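# Wiltance Parish Words - data card

2 min read · 30 shares

Word list of dialect terms from the Wiltance valley, typed up from old school notebooks and a pile of letters. 3,319 entries. Plain CSV, one row per word. Last touched March 1, 2025.

## What's in it

- headword, as spelt in the notebook
- meaning, short
- source code (N for notebook, L for letter)
- farm or village if given, mostly blank
- notes, messy

1,556 rows have an example sentence. The rest don't, sorry. Most of the good ones are weather, sheep, mud, and being rude about neighbours. Very thin on cooking. Almost nothing on fishing, odd for a place with a river through it.

## Spelling

Left as found. So "slaip", "slape" and "slayp" are three rows, all meaning slippery. There's a `see_also` column but I only got as far as M. After that you're on your own - search by meaning instead.

Apostrophes are a pain. The notebooks use them for dropped letters, the letters don't bother. Straight ones only in the file, the curly ones broke the Woselora import in February and I had to redo the lot.

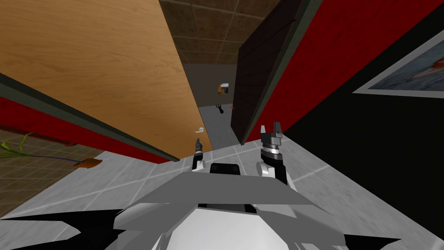

Can I use the list in a school worksheet or a local newsletter?

Please do, just put "Wiltance Parish Words" somewhere on the page and leave the spellings alone.

## Known problems

Duplicates under T. Two pages of notebook 2 were stuck together and I haven't tried to part them. Some meanings are plainly guesses by whoever wrote them down, I've kept the question marks. "Pomow" is in there as both a word for a windfall apple and a field name, and I cant tell which came first.

Dates are not to be trusted. Letters mostly undated.

## Files

`words.csv` - the list
`places.csv` - farms and fields, half done
`sources.txt` - which code means wich bundle

Corrections welcome, one per message please, with the row number.

## Comments (3)

**hedgebottom:** My gran said slape for icy steps only, never for mud. Row might want splitting?

**tup_and_ewe:** places.csv opens with everything in one column for me. Changed the separator to comma and it was fine.

**marlpit:** Any chance of N to Z in see_also this year?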